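Netano knit finger covers for kitchen cells

Set of covers for gripper fingers, black, sold per finger or as a pack

I'm Visitación Nieto, I look after the kitchen cell at Flores and I put these covers together because I got sick of bare fingers skating off sheet metal. If your arm spends its day with trays, racks and toaster ovens, have a read. If it only picks up boxes, save your money!

What you get

A knit sleeve for each finger, closed at the tip and open at the base, plus a clamp band. Black is the only colour at the moment (I keep meaning to do a grey one). Stock code is 529 for the single and 894 for the pack.

Fitting them

1. Park the arm with the fingers open and kill the power to the gripper.
2. Wipe the finger down and let it dry. Any old glue has to come off first.
3. Roll the sleeve on from the tip like a sock. Don't pull it by the edge, you'll stretch the knit and it'll bag.
4. Do up the band at the base until the sleeve won't twist in your hand.
5. Run your open and close limits again. The sleeve adds bulk and your old closed position will be too tight.
6. Try it slowly on ridged metal before you let it loose on a full program. Covered fingertips up against grooved metal:

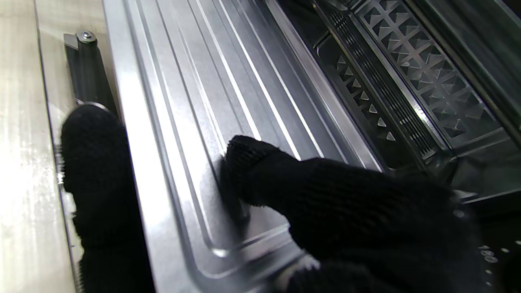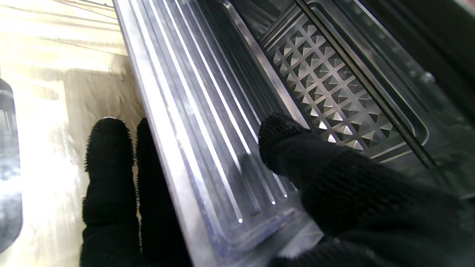
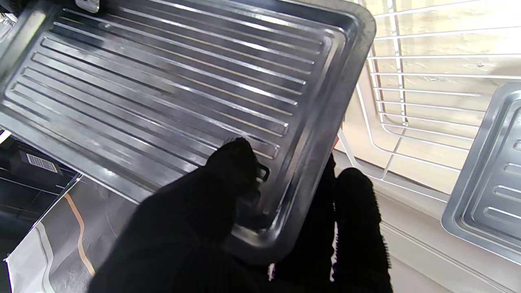
Looking after them

Shake the crumbs out at the end of a shift and check the tips for pulled loops. A bit of fuzz is fine. I wash mine by hand in warm water with dish soap and dry them flat overnight, never in the dryer. I swap a set after 300 hours, sooner if the arm has been working near hinges and screw heads, which chew the knit.

Keep them away from anything that's still hot. They're for grip, they aren't oven mitts.

Do they fit mine?

The sleeve suits fingers up to 38 mm wide. I've had them on Gumico and Nendano grippers with no trouble. Orders placed in November have all gone out, and if you're still waiting on yours, send me a note with your order number.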